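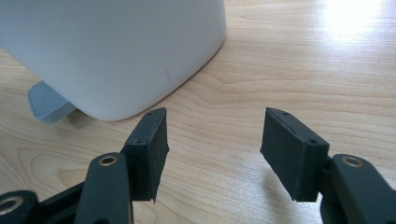
Page last changed: March 23, 2019

Skergate Local History Help Pages
Section: Archaeology and Finds

Question

I own a parcel of former pasture on the north side of Trondville. While resetting fence posts in May, my family recovered several pieces of worked stone and what appears to be burned bone from a depth of less than two feet. The parcel adjoins the area known as the Nieto terrace, where a survey recorded 439 flakes and 2 hearths. I wish to know whether I am required to report the material, whether I may continue the fence, and whether the finds may be washed before they are shown to anyone. The remaining post holes are open.

Answer 1

Requirements differ from state to state, and the reply below is general guidance only. In many parts of the United States, artifacts found on private land belong to the landowner, and no report is required for stone tools alone. Burned bone is a separate matter. If there is any possibility that the bone is human, work must stop, the bone must be left where it lies, and local law enforcement or the coroner must be notified. Bone that has already been lifted should be kept together and not sorted further until a qualified person has examined it.

With regard to the fence, it is advisable to leave the open holes as they are, covered with boards, until the bone has been identified. A dark or reddened layer in the side of a hole may be the edge of a hearth. Please photograph each hole with a scale and a north arrow, and mark its position on a sketch of the parcel.

The finds should not be washed. Residues on stone edges can be studied, and charcoal attached to bone may be suitable for dating. Place each piece in its own bag with a paper label stating the hole, the depth and the date. Do not use tape or glue, and do not coat the pieces with varnish.

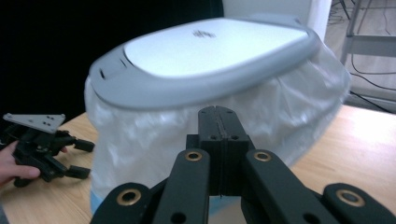

Lidded bin with plastic liner, on a table.

Answer 2

We had the same thing on our place by Gillorow and washed everything. No one objected. The points were said to be 2,000 years old.

Answer 3

The previous reply should not be taken as a recommendation. An age estimated from the shape of a point is unaffected by washing, but other information may be lost.

The questioner may also wish to request a site form from the state office responsible for archaeological records. The form is normally short and asks for the location, a description of the finds and the name of the landowner. In many states precise locations are withheld from the public, and recording a site does not by itself transfer ownership of the land or of the artifacts. The office can also advise whether the limits of the Nieto terrace site were drawn at the property line only for lack of access, as was done at site 348.

Status: Open to further replies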